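Plistix Cell Marking and Guarding Kit, item 2169

The kit covers bench-top robot cells with a single arm and a two-finger gripper. It contains floor tape, rail labels, a lockout tag set, a laminated inspection card and a printed copy of the Clidivent bench cell practice sheet. It does not replace a risk assessment. The integrator or employer remains responsible for one, and it must be repeated when the gripper, payload or layout changes.

Cable and bench practice

Cables that hang near the arm are treated as part of the moving envelope. They are checked through full travel at reduced speed before the cell is released to automatic. Loose cable on the work surface is either a workpiece or a fault, and the task sheet must say which. Parts bins stay against the rear walls.

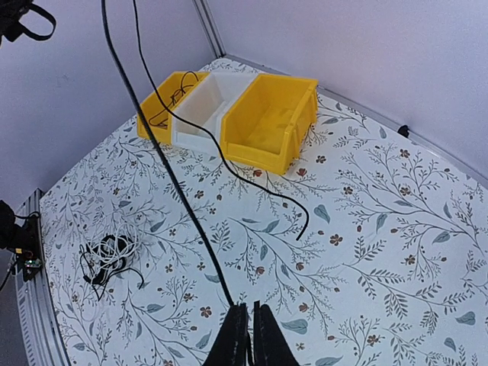 Inspection intervals

Gripper fingers: inspect every 7 days for wear on the contact edges.
Rail-mounted devices: check clamps and wiring at the same visit.
Stop function: test at the start of each shift and record the result.
Full review: after 2000 hours of operation, or each October, whichever comes first.

Ordering

Standard kit, price 135. Replacement cards and labels are sold separately through Martens. Technical questions on the practice sheet go to Marloes Lambrechts.

© Plistix | Contact: Nathalie Van Beek, Sales | Back to top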